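Skundismont Green Terms: data card

2022-12-20
By the Brino colour naming project
5 min read
Last updated: release 1.2

Summary

Skundismont Green Terms is a small dataset of everyday English names for pale and greyed greens, collected from householders choosing interior paint. It holds 800 naming responses from 121 respondents to 71 painted swatches. After normalization there are 378 distinct terms. The release is meant for work on colour vocabulary and catalogue search. It is not a paint standard, and it should not be used to match or order paint.

Collection

Responses were gathered at two sites, Drummond and Dodberg. Each respondent was shown up to eight swatches, one at a time, on a neutral grey board under a daylight lamp. The prompt was "What would you call this colour?" No list of terms was offered. Answers were typed as spoken, including hedges such as "sort of sage".

Swatches were drawn by hand from the green and blue-green part of the range, with light and low-saturation samples over-represented. Strong greens appear only as anchors. Respondents were not screened for colour vision. A self-reported field is included but is blank in many rows. 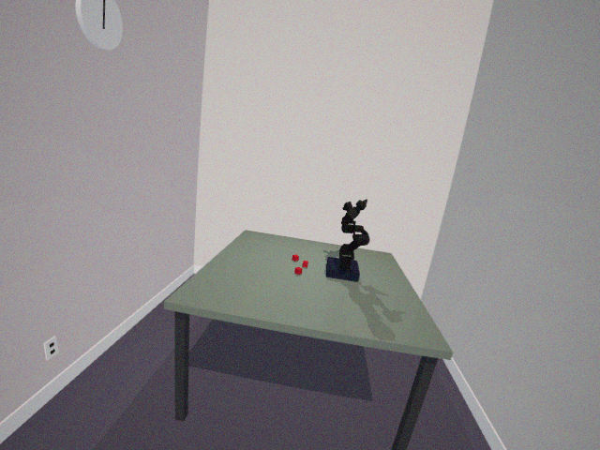
Pale green tabletop, with three small red cubes and a dark robot arm.

Files

responses.csv – one row per naming response
swatches.csv – one row per swatch, with measured values
terms.csv – one row per normalized term
changes.txt – release notes

All files are UTF-8 with comma separators and a header row. Fields containing commas are quoted. Missing values are empty strings.

Fields in responses.csv

response_id: integer, stable across releases
respondent_id: random integer, not linked to any contact record
swatch_id: key into swatches.csv
site: "drummond" or "dodberg"
raw_term: the answer as typed
term_id: key into terms.csv
hedged: 1 if the answer contained a hedge, otherwise 0

Normalization

Raw answers were lowercased and stripped of articles and hedges. Spelling was regularized to "grey" and "colour". Compounds were kept whole, so "sage", "pale sage" and "sage green" are three terms. Merging them is left to the user; the head_word column in terms.csv gives one possible grouping. Brand names of paints were replaced with the token BRAND before release. 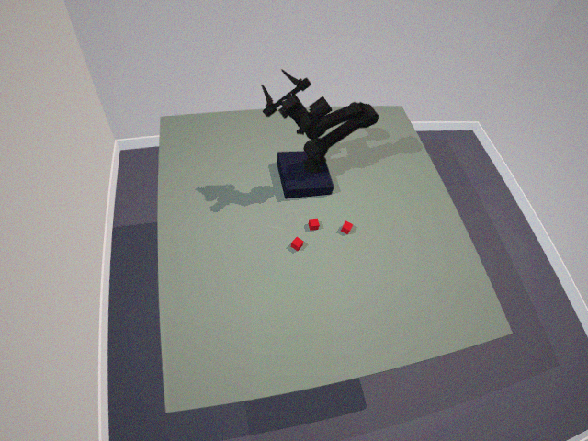 Known problems

Swatches 14 and 15 were swapped at Dodberg for part of the collection. The affected rows were corrected from session sheets in release 1.1, but two sheets were unreadable and their rows were dropped.

The Drummond lamp was replaced in March. Swatch measurements were repeated under the new lamp and the later values are the ones given. The old values are not distributed.

"Eucalyptus" and "gum leaf" are much more common at one site than the other. Treat site as a covariate when comparing term frequencies.

Licence and citation

Data may be reused with attribution. Cite as: Brino colour naming project, Skundismont Green Terms, release 1.2. Corrections should quote the response_id and the release number.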